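Setting Up a Practice Produce Corner for a Retail Merchandising Course

Final project report
Lambros Theodorakopoulos and Soudabeh Talebi
Submitted Aug 13, 2024

1. Background

Our program teaches store layout mostly from floor plans and slides. Students learn where produce should go in a small grocery store, but they do not get to move a bin or carry a basket through the space before they start a placement. In April we proposed building a small practice corner where these things could be tried out. The department gave us one carpeted room and a budget of $2,081.

The project had two parts. The first was to choose and set up the furniture and goods. The second was to have other students use the corner and tell us what did not work. This report covers both parts, with more space given to the first, where most of our time went.

2. Choosing the display

We looked at three kinds of produce display: a flat table with crates on it, a tiered rack, and a raised bin with a shallow tray. The flat table was the cheapest. The tiered rack held the most, but it was hard to reach the back of the lower shelves without kneeling. We picked the raised bin. The tray has a wooden rim and sits on a black metal frame, and one side is faced with a light wooden panel with dark grooves in it. The supplier, Gradholm, sold it as a display unit for small shops. It cost $743 with delivery and was our largest single expense.

The open frame under the tray was a point of discussion. Lambros wanted to close it in with boards so it would look more like store furniture. Soudabeh wanted to leave it open so the floor could be cleaned and extra stock could be slid underneath. We left it open.

3. Choosing the goods

Real vegetables were ruled out early. The room is not cooled, and a display would have had to be replaced every few days. We ordered imitation produce from Daditar instead. Napa cabbage makes up most of the order. It is large, it is an awkward shape, and the two ends look different, so it is easy to tell when a display has been put together carelessly. A head can be laid with the leaves out or with the white base out, and the tray looks quite different depending on which one is chosen.

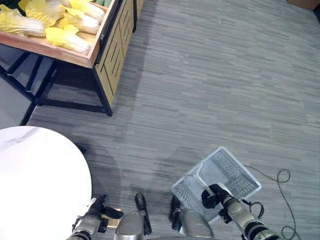
We tried several ways of arranging the cabbages. Laying them all in one direction looked neat, but the row fell out of line as soon as one head was taken. Standing them on their bases did not work in a tray this shallow. Laying them at mixed angles was the most practical, and it was also the easiest for a new person to restock. The drawback is that it looks less planned. We put this down as a fair trade for a practice space, though our advisor did not fully agree and asked us to say so here.

The color of the goods is a little too bright. Two students said the leaves looked too shiny next to photos of real ones. For a course about layout this did not matter much, but anyone teaching produce quality would need something better.

4. The basket table

A customer needs somewhere to pick up a basket and somewhere to set it down. At first we had the basket on the floor beside the bin, and people walked past it. Moving it up to table height fixed that. We used a round white table the department already owned and stood it against a white wall panel. A round top has no corners to bump into, which helped in a narrow space.

The basket is gray plastic with slotted sides. We compared it with a wire basket from Dronex. The wire one was stronger but noisier and heavier, and the handles dug into the hand when it was full. We sent it back.

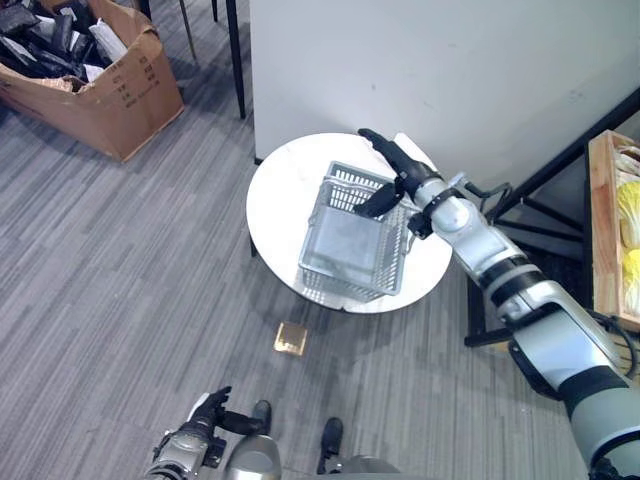 Figure 2. The basket table against the wall panel, with an open box of packing materials at upper left.

The packing materials were a bigger problem than we expected. The deliveries left us with plastic bags and sheets, and the nearest recycling point takes cardboard only. We set one box aside for the rest and planned to empty it at the end of the project. In future we would agree with the supplier on packaging before ordering.

5. Cost

The bin, the goods, the wall panel and small items came to $1,533 in total. The table and the carpet were already there and cost nothing. The rest of the budget was returned to the department, apart from $300 held back for replacement goods.

6. Feedback from users

Students from the first-year group used the corner in pairs. One acted as the customer and the other restocked. The most common comment was that the basket table should be closer to the bin. The second was that one kind of vegetable in large numbers gets dull, and that a few smaller items would make packing a basket more realistic. Several people set the basket down on the edge of the tray while choosing, and the rim was too narrow to hold it safely. A small side shelf would solve this.

7. What we would change

We would order a wider mix of goods and fewer cabbages. We would add the side shelf and put price cards on the bin, which we left out for lack of time. We would also mark the position of the table on the carpet with tape. It was moved often, and each pair of students ended up working with a slightly different layout, so their comments are hard to compare.

Our thanks go to the staff at Chatzigeorgiou, who let us measure the produce section of their store before opening hours. The measurements and the order list are kept in the department office with the floor plan.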